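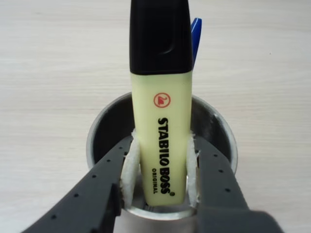

3.2 Materials and Procedure

Reading sessions took place in the public library at Flultholm. We recruited 154 adults who had taken no course in the past year. Each person read two chapters from a local history of the Quintero canal, one with a pastel highlighter and one with no marking tool. The order was switched for half of the group. Readers could mark as much or as little as they liked.

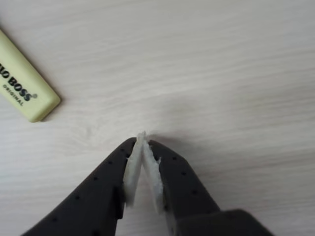
Chapters were matched for length — the longer one ran to 1,478 words — and neither had headings or bold type. After a break of eight minutes, readers answered short recall items on paper. Two raters scored the answers separately, and Lapiņa settled any cases where they differed.

Marked passages were copied by hand into a coding sheet. We treated a mark as one unit even when it crossed a line break. Marks that covered a whole paragraph were coded separately, following the scheme in Montoya's earlier study of the Savow readers.
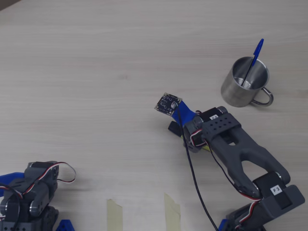
Figure 2. Tabletop with stainless steel mug and masking tape.

Seventeen readers left the second chapter unmarked when they had the highlighter. Their recall scores were kept in the main analysis and dropped from the analysis of marking density (Section 4.1).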